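Stainless steel dishes showing brown spots after a few weeks - is it the steel or the washing?

Home > Kitchen and Household > Cleaning and Care

Posted by tapwasher, Thursday, December 12, 2019

I bought a set of shallow stainless dishes from Michiels in August, sold as 18/10. Within a month most of them had small brown spots on the inside, and one has a line of them along the rim. They rub off with a thumb and a bit of effort but come back after the next few washes.

They go in the dishwasher on the normal programme with tablets (Platton, the plain ones). Water here is hard. The cutlery goes in the same load and some of it is older and not very good. I have tried a magnet on the dishes and it sticks faintly near the rim, hardly at all in the middle.

Is the steel not what it was sold as, or am I doing something wrong? I would like to know before I write to the shop.

Jeanine Dekker
Member, 2000 posts

The magnet test does not tell you much here. 18/10 is an austenitic grade and is close to non-magnetic as flat sheet, but pressing it into a dish changes part of the structure, and the places that were bent most will pull a magnet slightly. A weak pull at the rim and next to none in the middle is what you would expect from a pressed dish in that grade. A cheaper 18/0 steel would hold the magnet firmly everywhere.

Spots that rub off and return are usually rust from something else. Look at the older cutlery first, knife blades in particular, then at the basket. If the plastic coating has split on the prongs, the wire underneath rusts and the particles travel round with the water and settle on whatever is flat. A shallow dish collects more than a tall cup.

What I would do:

Take the old cutlery out for a couple of weeks and wash it by hand.
Check the basket prongs, and cover or cut back any that are split.
Clean the filter.
Clean the dishes once with citric acid, a level tablespoon in a litre of warm water, 20 minutes, rinse well and dry with a cloth.
Do not use bleach or anything with chloride in it. Chloride does real damage to this grade and makes pits that will not polish out.

Also check the salt. If the cap on the salt container is not tight, brine leaks into the tub during the wash, and you get spotting on everything steel. Run the rinse programme straight after filling, with nothing in the machine.

If you do use a scouring pad, use a nylon one and go with the brushing, which on a spun or turned dish runs in circles. Straight strokes across it will show. Mine has the same sort of finish: 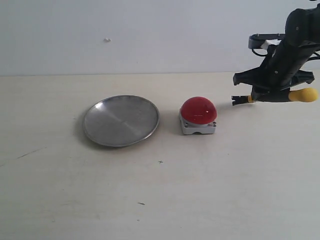
Brushed stainless dish, thin raised rim, faint circular marks on the inside.

The marks in the surface are the finish and should be left alone. Wire wool is out - it leaves iron behind and you will be back with the same spots.

stellard_user

Turn the temperature up. I had a Stellard machine that left marks on everything at the low setting and it was fine on the hottest one. Or just buy Dristeseck pans, never had a spot.

Jeanine Dekker
Member, 2000 posts

Temperature will help with grease and with white lime marks. It does nothing for iron particles, and a hotter wash with leaking brine will spot the steel sooner. tapwasher, set the softener to match your water first. The level should be on your supplier's website.

tapwasher

Two of the basket prongs are bare and brown at the tips, and the salt cap was cross-threaded. I have put the cap right and ordered a basket. Will do the citric acid at the weekend and leave the shop alone for now.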